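15 October 2022

Lettering day. Finished pages 4 through 7 of the Gergate chapter and started on 8, where the river folk come up to the wall and the dialogue gets heavy. Page 6 took longer than the other three together. The script has nine balloons on it and the pencils leave room for six. I merged two of the ferryman's lines, moved one to the top of page 7, and cut "as you well know," which was only there so that the reader would know it too.

Notes on the lettering while I remember them. Cap height is set at the same value as in the Stiton chapter, with leading a hair looser. On the Stiton pages the descenders on the J and the Q touched the line below in several balloons, and at print size the join reads as dirt. Balloon stroke matches the thinnest contour line on the figures. Tails point at the mouth and stop at a bit more than half the distance. I have been inconsistent about this and went back to correct page 4, panel 2, where the tail ran nearly to the chin.

The herons' speech is still unsolved. In the first draft they had a slanted hand and a rough balloon border, and it was hard to read at anything below full size. The second try was the ordinary hand with a double border. It reads fine, but it suggests a telephone. Today I tried the ordinary hand, ordinary border, with the lowercase I dropped in only for herons, so that they are the only speakers in mixed case. That may be enough. I will leave it a few days and look again before it goes into the style sheet.

Colors. The wall at Gergate has been three different grays over three chapters, and I had put it down to the light in each case. It is not the light. In the first chapter the base was mixed from a blue and a burnt earth, in the second from the same blue and a raw earth, and in the third it was a flat fill I picked off a scan. I made a swatch strip and picked the first one. That means the third chapter has to be redone wherever the wall appears, meaning most of it. The fills are on their own layer, so this is tedious work but it is not drawing.

Sequence for the correction, so I don't have to work it out again: select by fill on the flats layer, not the merged page. Replace. Check the shadows layer at multiply, where the old gray was compensated with a warmer shadow on pages 2, 3 and 9. Reset those to the standard shadow. Export one page and compare it on paper, since the screen runs cool.

The map. I redrew the stretch between Gergate and Stiton this afternoon. In the text the walk takes four days in good weather. On the map as it stood, with the scale bar I gave it in the first issue, it worked out to a little over one. An otter with a pack does 12 miles a day on a road in the notes, less off it. Either the scale bar goes or the road bends. I have bent the road. It now goes north of the marsh, which accounts for the extra distance and also explains why the two towns buy their salt from different people, something I had written into the second chapter without any reason for it.

Moving the road puts Tseng on the wrong side of the marsh. Tseng is only a name on a signpost so far, one panel, never visited. I can move it. The signpost in that panel points left, and left in that panel is east if the sun is where I drew it. I checked: shadows fall toward the reader, the party left at dawn, and so east is left only if they are facing south, and they are not. Flipped the signpost arm on the file for the collected edition. The printed issue stays as it is.

Then the script for the next chapter, which is the trial at Prirker. I have an outline of 10 beats and no page breakdown. The problem is the usual one with a trial: people standing in a room, talking. The outline has the marten giving evidence for four pages straight. Possible fixes. Run the evidence as captions over what happened, with the past drawn in a restricted palette. Or stay in the room and let the drawing follow the clerk, who is writing it down wrong. I prefer the second. It needs the reader to be able to see the clerk's page, so the clerk's hand has to be lettered as an object in the room, in perspective, and be legible. I roughed one panel to test it. At a steep angle the letters close up. At a shallow angle it works, but the clerk then has to sit at a low desk, with the marten standing above. That suits the staging anyway.

The seating for the court: magistrate at the long side, back to the window. Witness opposite. Clerk at the short end, nearest the reader in the wide panels. The public on benches on two sides only. I drew a floor plan and will keep to it. In the council scene in the second chapter I had no plan, and the vole changes seats between panels 3 and 5.
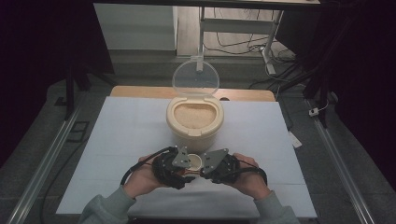
Radka Golob had returned the outline with comments by the time I got back to the desk. Her view is that the trial comes too early. The reader has met the marten in only two scenes and has no stake in whether he is lying, so the clerk's errors will register as a puzzle about clerks. She would put one short chapter in front of it, the marten alone on the road, no dialogue if possible. She also asked whether the magistrate needs a name, as he has one in the outline and never uses it, and she thinks the heron in the gallery is there because I like drawing herons.

On the last point, conceded. The heron is out. The magistrate loses his name and becomes "the magistrate" throughout.

On the first I am less certain. The extra chapter means another set of pages before the book closes, and the page count is fixed by signatures. Adding a chapter of eight would put me over by exactly the pages I set aside for the appendix: the guide to trades, the cutaway of the mill, and the tune with its verses. The tune can go on the inside cover. The mill cutaway is finished and I am not going to drop it. The guide to trades is half finished and could be dropped without anyone missing it, apart from the cooper, who has no other appearance in the book.

An alternative would be to take pages out of the trial itself. If the clerk's page carries the evidence, the marten's speech doesn't need to be given in full, and four pages become two and a half. Then the silent chapter could be six. Six without words is a reasonable length; I timed myself through a wordless sequence of that size and it read in under two minutes, which seems short for the labor involved but is the correct speed for the story at that point.

Thumbnails for the silent version, done quickly in ballpoint:

Page 1. Road, full width, marten small. Rain starting.
Page 2. Six equal panels. Pack, strap, buckle, boots, puddle, face.
Page 3. The mill from outside, lamp lit. He doesn't knock.
Page 4. Under the cart. Two panels only.
Page 5. Morning. Takes the letter out, reads, puts it back in a different pocket.
Page 6. Prirker seen from the ridge.

The different pocket matters. At the trial he reaches for the wrong one, and as the outline stands that is unprepared. So there is an argument in her favor that she did not make. Page 2 I don't trust. Six equal panels of objects is something I do when I can't think what happens. Might replace with one tall panel and the milestone.

Does a marten wear boots? Nobody in the book has worn boots so far. The otters go barefoot, the voles have wooden clogs in the market scenes, and the marten has been drawn from the shin up in both of his. Free to decide. Wraps, I think, tied at the ankle. They can be soaked and wrung out, and there is a panel in that. I will need to add them to the model sheet, front and three-quarter view, with the knot on the outside of the leg.

Model sheet also needs: marten's tail at rest when seated (goes left of the stool, always), clerk's spectacles without side arms, magistrate's chain with the links simplified to ovals. The chain as sketched has links that interlock properly and would take me all winter.

Paper. The last of the heavy sheets from August are going. The newer batch takes ink differently, with slight feathering on the long brush strokes and none on the pen. It is the same paper by the label. I tested both with the same bottle and brush, side by side, three strokes each, and the difference is there. For the time being the borders and hatching go on the new batch and anything with fur goes on the old. There should be enough of the old for the silent chapter if I don't spoil any. Spoilage on the Gergate pages was one sheet in five, mainly from resting the wrist.

Wrote back to Radka: yes to the chapter, provisionally, at six pages; heron removed; magistrate unnamed; please look at the pocket. Did not mention the trades guide.

Left to do on Gergate: letter 8 through 11, redraw the gate hinge on 9 (it opens outward on 5), wall gray on everything in chapter three, sound effects for the chain. I have the chain as KRANK at the moment and don't like the K at both ends. Try it with no effect at all first, only the posture of the two hauling on it.

Page 8 has the ferryman's name spelled two ways.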